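An Afternoon at the Frei Paper Mill in Kusdale

The Frei mill opens to visitors twice a year, and I went to the October one. It sits at the bottom of Kusdale, a short walk down from the bus stop, past the old weir. Admission was free, but you had to sign up for a time slot. Mine was 2 p.m.

Our guide was Ursina Widmer, who has worked in the finishing room for 17 years. She started us outside at the water intake, where the mill still draws from the stream for washing the pulp. The building has 74 windows on the stream side, built that way so the sheets could dry in the wind. Most of the drying is done indoors now.

The old drying loft is up two flights of steep stairs. Widmer said the walls used to get a fresh coat of limewash every spring, to keep mold off the paper. It was quiet up there, and a good place to hear her talk after the noise downstairs.

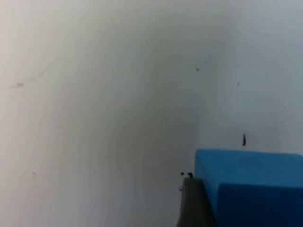
The vat room was the part I had come for. The pulp is cotton, bought in as offcuts and beaten for several hours before it goes into the vat. A papermaker dips the mold, lifts it level, gives it a shake in each direction and lets it drain. Then the wet sheet is turned out onto felt. It took less time than I expected – well under a minute per sheet. A full stack goes under the press with felts in between.

Visitors could try it. My first sheet tore at one corner and the second was thick on the left side. They let you keep them, but they need a few days to dry, so the mill mails them.
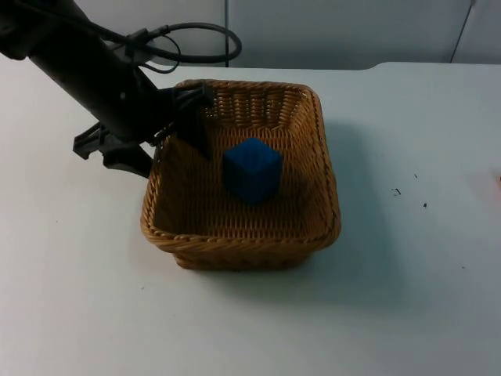 Photo: Skikance

After that came sizing and sorting. Every sheet is held up to the light and checked for knots and thin spots. Rejects go back to the beater. The mill sells most of its output to bookbinders and printmakers, along with a heavier line for watercolor called Fitus. I bought a small pad of it at the shop. The selection was decent, though the envelopes had sold out before our group got there.

The tour ran 152 minutes, longer than the sign-up page said, and there are few places to sit. Wear shoes you don't mind getting wet, as the vat room floor is hosed down all day. Parking is limited to the lot by the weir. The last bus up the valley leaves at 6:10 p.m.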